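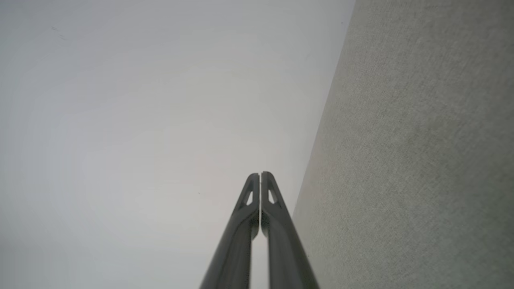 Faint smudges and a single dark speck on a pale, plain surface.

Brukura upholstery cloth, grey-green

Sold by the metre from the Drundomham shop and by post
Width: 133 cm
Weight: 380 g per square metre
Minimum cut: 2 metres
Colours: 4 in the range (grey-green, oat, slate, rust)

We stock Brukura and we'd like to sell you some, so read what follows with that in mind. The maker, Braletti, sends out a leaflet calling it "a fabric for the whole of family life". We asked what that meant and got another copy of the leaflet. What we can tell you is how it looks, what we've seen it do on furniture that came back to our workroom, and which of the claims we'd ignore.

The colour

Braletti's name for this shade is "sage". Under our shop lights it's a grey with some green in it. By a north-facing window it goes greyer still, and customers who ordered it from a phone screen expecting something leafy have sent it back. Please get a sample first. Samples are free, and big enough to lay over the arm of a chair and leave there for a few days.

It is a fine weave with a speckled look, lighter and darker threads mixed together, and from across a room the speckle more or less disappears. Close up it looks a bit like linen. If you want something that reads as completely flat and smooth, this isn't your cloth, and we'd try to talk you out of flat and smooth anyway if you're covering a seat that gets used. On anything pale and plain, every little smudge is there to be looked at.

Does it hide marks?

The leaflet says it "conceals everyday marks". Some of them, yes. Crumbs and dust get lost in the flecks quite well, and so does short grey pet hair. Tea doesn't. Biro certainly doesn't. Long dark hair sits on top and has to be picked off or lifted with a damp rubber glove. We have no idea what an everyday mark is supposed to be if tea isn't one.

There is no stain treatment on the cloth as it leaves us. Braletti will sell you a spray called Varela to go with it. We tried a bottle on spare pieces and couldn't tell the treated ones from the untreated ones after a spoonful of gravy, so we don't stock it. Maybe it works better on something else.

Shape and fit
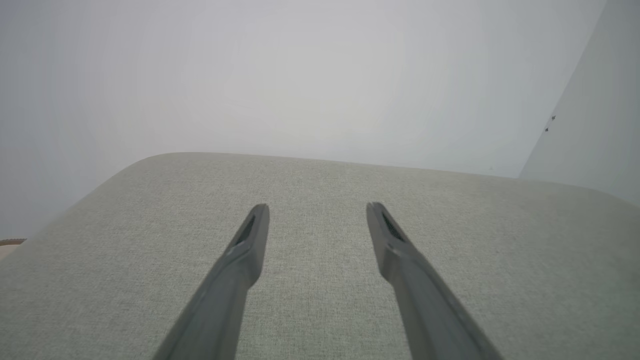 Rounded corners are where a cheap cloth gives itself away, with puckers you can feel under your hand. Brukura has a little give across the width and hardly any along the length, so lay it out with the width running round the curve. Yesenia Ventura, our upholsterer, rates it as easy on a soft bench top or a rolled arm and annoying on deep buttoning. She'd also like it known that it frays. Leave a generous seam allowance, and run a zigzag down the raw edges before you do anything else.

The backing is thin. Over old or lumpy padding you'll see the lumps. Put a layer of wadding between, or fix the padding.

Wear

Braletti quotes a rub test figure and we've left it off this page. We haven't seen the report and they haven't offered it. From our own workroom: seats covered in it have held their colour well away from direct sun, and we've seen slight bobbling on front edges where jeans rub. A fabric shaver takes it off. It comes back.

As for whether it will look smart, that depends on the household. Brochure sofas have one cushion on them and a folded throw. Most of the ones we measure up have the washing on. 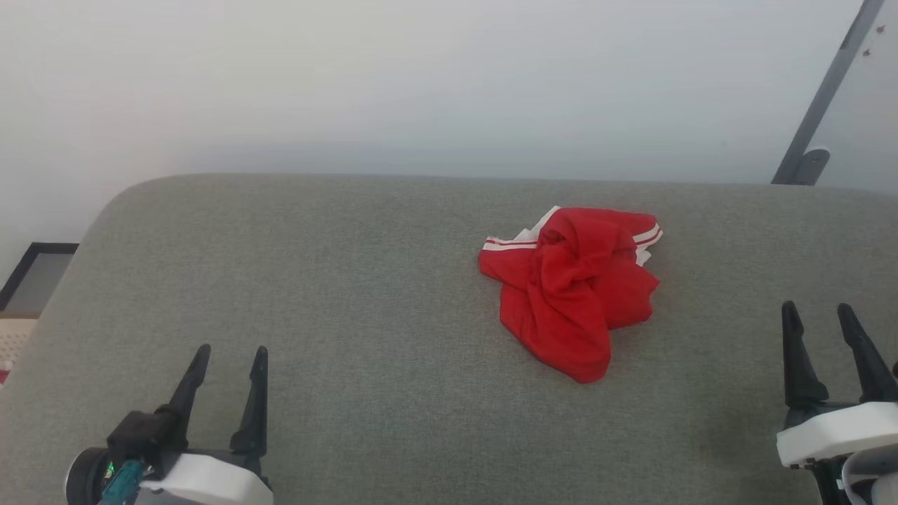
Red with white striped trim, on the grey-green weave.

Strong colours do stand out against it, so if you were hoping the sofa would quietly absorb the clutter, it won't. And be careful with damp clothes. New reds and dark denims can give up dye, and we would not leave either lying wet on a pale cover, this one or any other.

Cleaning

Vacuum with the soft brush. Loose covers can go through a cool wash, but wash the cloth before you cut it, as it does shrink and the leaflet is vague about how much. Fixed covers should be sponged, never soaked. Try any cleaner on a hidden bit. Don't tumble dry.

Ordering

Cut lengths can't be returned unless there's a fault in the weave, so measure twice and ring us if you're unsure. Ask for Cirilo Zavala, who will usually tell you to buy less than you'd planned. If your job needs more than one length, order it all together. The last two batches we had in were not the same green, whatever Braletti says about it.

The grey-green is in stock. Rust is due back in July, according to the supplier.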